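Imprimir esta página | Enviar por correo electrónico

Cómo practicar el traspaso entre dos brazos con el kit Sketix

En esta guía explico el ejercicio de traspaso, que viene en la segunda parte del manual de Drisell. Yo lo hice con la ayuda de Weronika Sobczak, en el mes de septiembre, y necesitamos unas 5 horas hasta tenerlo a nuestro gusto.

1. Compruebe que los dos brazos están bien atornillados al riel y que los cables no se enganchan en los codos.

2. Baje la velocidad al 13 % desde el menú de movimiento.

3. Elija un objeto pequeño que las dos pinzas puedan sujetar al mismo tiempo.

4. Acerque las pinzas al centro de la mesa, despacio, una enfrente de la otra.
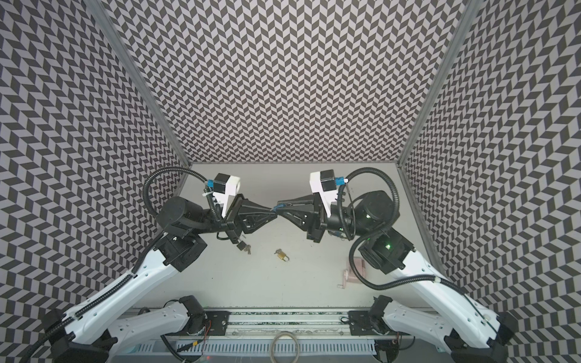
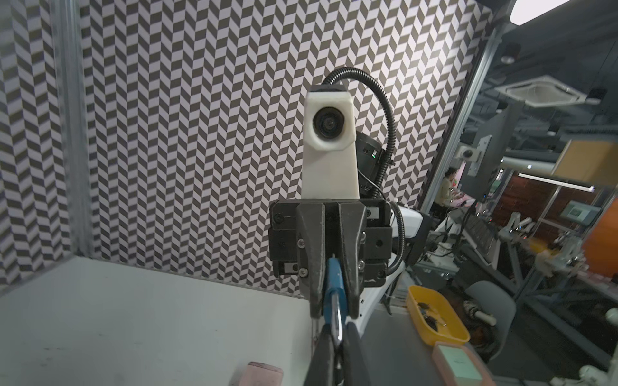
5. Cierre la segunda pinza y espere dos segundos antes de abrir la primera. Si abre demasiado pronto, el objeto gira y hay que empezar de nuevo.

6. Guarde la posición con un nombre claro. El programa no avisa cuando se repite un nombre, y así perdí yo una tarde de trabajo.

El kit me parece recomendable, aunque el manual traducido tiene errores en el capítulo de calibración. Para las dudas escribí a Santeri Savolainen, del servicio técnico, y me contestó con mucha paciencia.

Imprimir | Enviar a un amigo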